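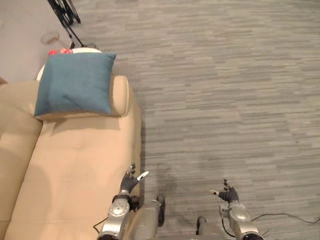 Head-camera view of the living room test area, with both hands open beside the sofa and a cushion at the far end.

Robotics / Research News / Press Materials

Zumevton teaches a humanoid to think about the sofa before it touches it

HARRIES – Research company Zumevton today released the results of a study on a problem most people solve several times an evening without putting down their drink: how to reach across a soft piece of furniture, pick up a cushion and put it somewhere else.

The method, called Wovero, lets a two-handed humanoid robot plan a reach over surfaces that give way under pressure. Most planners treat the world as a collection of solid boxes. A sofa is a poor box. It dents, it wrinkles, and its armrest is softer at the top than a cautious robot would like to believe. Under a conventional planner, the Zumevton robot tended to treat a seat cushion with the respect normally reserved for a brick wall, stopping short and holding its hands politely in the air.

Wovero replaces the hard boundary with a contact allowance. The robot estimates how far each surface can be pressed without harm, then plans a path that may brush or lean on it. The estimate comes from the head camera alone and is updated as soon as the fingers or forearms feel resistance. A wrong guess costs the robot a pause and a second attempt. The sofa has so far declined to comment.

The team ran 2,592 trials in a furnished room at its Harries laboratory, comparing Wovero with the company's earlier planner on the same tasks. The robot was asked to reach for soft items at the far end of a seat, lift them with one or both hands, and set them down at a chosen spot. Lighting and starting position were varied between runs. So was the angle of the cushion, a matter on which the research group developed stronger opinions than it had expected.

With the earlier planner, 345 trials ended with the robot refusing to move at all, having concluded that no safe path existed. With Wovero, that number fell to two. Both refusals involved a cushion wedged deep into the corner of the seat, and the team concedes that the robot had a point.

The new method is slower to plan its first motion, and it still struggles with loose throws and anything with tassels. Glossy upholstery can also mislead the camera-based estimate, making a firm surface look softer than it is. Zumevton lists these limits in the technical report – along with a long appendix on cushion placement that readers may skip with a clear conscience.

Partner company Fuveck supplied the simulation software used to train the contact model before it was tried on the real robot. Fuveck plans to add the soft-surface module to its own tools in December. Zumevton will release the trial logs and the evaluation code at the same time, so that other laboratories can repeat the comparison on furniture of their own choosing.

The next round of work moves from sofas to beds, where the planner will have to cope with pillows, blankets and a much longer reach. The fitted sheet is not on the schedule.

The technical report is available on request from the Zumevton press office. Laboratory visits for accredited media can be arranged through the same office. Visitors are welcome to sit on the sofa between trials, provided they put the cushion back where they found it.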